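Why Does Stone Feel Cold?

Put one hand on a stone kitchen counter and the other hand on a towel. The stone feels much colder. But if both were in the same room all night, they have the same temperature! How is this possible?

Your skin does not measure the temperature of things very well. It feels how fast heat is leaving your hand. Your hand is warmer than the room, so heat always moves out of it into what you touch.
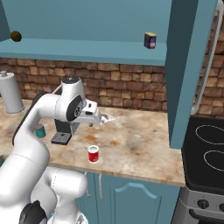
Heat travels quickly through stone and metal. We call them good conductors. Heat travels slowly through wool, wood and cork, and these are called insulators. A towel has many small pockets of air inside, and air is a very good insulator.

Marble was made deep in the ground, where limestone was pressed and heated for a very long time. Bakers like it for rolling dough, because the butter stays firm.

Try it at home

Take a metal spoon and a wooden spoon. Leave them on the table for one hour. Then touch each one to your cheek. Which one feels colder? Now put an ice cube on a metal plate and another on a wooden board, and watch which one melts first.

Text: Sosina Gudeta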